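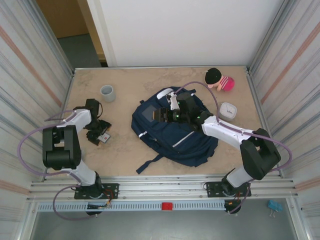

1/ Backpack set, week two
We're collecting examples for the two-arm policy on the Enden cell. The task is the backpack: get a gripper onto the top part of it, find something to hold, lift, set it down flat again. A person drives both arms for every episode and the model trains on the recordings.

2/ Where we are as of 4/1/26: 2121 episodes kept. The target is 3000. Harsh Tripathi wants to start a training run before we get there, and I think that's fine as long as we don't stop recording while it goes.

3/ Bags are harder than boxes. A strap never lands the same way twice, and the operators each deal with it differently. Mirta goes straight for the top. Flora moves the strap aside first. We keep both and tag the operator.

4/ Other things stay on the table on purpose. Cup, plush doll, the white container with the gray lid. We shuffle them every 8 episodes. The early set had a bare table and that model got lost as soon as anything else showed up.

5/ What gets thrown out: episodes where an arm sits still for more than 7 seconds, episodes where the bag leaves the table, and anything with a dropped camera stream. Failed grasps stay in if the operator recovers. Those have been some of the most useful ones.

6/ Someone asked about labels. One line of text per episode, typed by the operator right after. "Pick up backpack by top" is enough. Ginette MacPherson reads through them on Fridays and fixes the wording.

7/ Next is a second bag with a softer body, then the same task on the Bovholm cell to see how much carries over. Test numbers in May.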